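Packing light for two weeks, second attempt
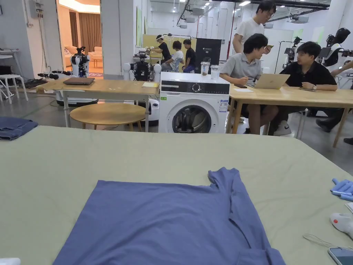 Margit Eklund wrote to me after my last post on this and said that her problem is never the clothes, it's the weight of everything that isn't clothes, and that I had skipped over that completely. She weighed her toiletry bag before a trip to Romitz and found it was heavier than all her shirts together. She wanted to know what I do about that.

Fair point. I went back and read the old post and it was mostly a list of shirts. So I'm going through it again, with the trip in June as the test, since I've now done it and know what I used and what I carried around for nothing.

The trip was 14 days. Four nights in Romitz, then the bus to Trukau, and the rest of the time in a rented room above a bakery there. The weather was warm in the day and colder at night than I had planned for. I took one bag, a 30 liter backpack from Stostora that I bought used three years ago. The zipper on the front pocket sticks but the rest is fine.

Clothes first, quickly. Four t-shirts, two pairs of pants, one pair of shorts, one sweater, a rain jacket, five pairs of socks, five of underwear. I wore one pair of pants and the sweater on the bus because they take up the most room. The shorts I used twice. I'd leave them home next time and bring a second sweater, or a long-sleeved shirt to go under the one I had. On the third night in Trukau I slept in the rain jacket.

I used to roll everything. I've gone back to folding. Rolled shirts fit into odd corners better, but I have to take half of them out to find the one I want, and then they don't go back in the same way. Folded flat in a stack, I can lift the pile and pull one from the middle. The wrinkles are the same either way as far as I can tell.

Laundry is what makes the small number work. I washed shirts in the sink every third night with a bit of bar soap and hung them over the shower rail. Cotton took until the next afternoon in Romitz, where the bathroom had no window. In Trukau I could put them out on the balcony and they were done by lunch. I brought a length of cord for a clothesline and used it once. It weighs nothing, so it stays on the list. There was also a laundromat near the Trukau bus station, but it closed at 18:00 and I only made it there one time.

Now the part Margit asked about. I put my own toiletry bag on the kitchen scale when I got home. With what was left in it, it came to more than two of my shirts and the shorts. The worst item was a full-size bottle of sunscreen. Next was a bottle of shampoo I could have bought there for very little. I've moved to a small jar for the sunscreen, filled from the big bottle, and bar soap for both body and laundry. For hair I use whatever the place has, and if it has nothing I buy some.

Chargers are the other thing. I had three cables and two plugs, and one of the cables fit nothing I had with me. I think it belongs to an old radio. I go through that pouch before every trip now and plug each cable into the thing it's meant for. It takes a couple of minutes.

Books: I took two and finished one. The second was a thick history of the Marulanda coffee estates and I carried it all the way there and back without getting past the first chapter. I do still want to read it -- just at home, in a chair.

Shoes I have no good answer for. I wore walking shoes and packed sandals, and both got used every day. The sandals go at the bottom, soles out, in a bread bag.

Total for the trip, bus fares and room and food together, was 2,134, and I bought nothing for packing except the small jar. I paid for one extra thing on the road, a wool hat from a market stall in Trukau, because of those nights. It's on the list for the fall.

The next one is only five days, so I'm going to try it with the smaller bag and leave the laundry cord in. I still have to find out if the sandals fit.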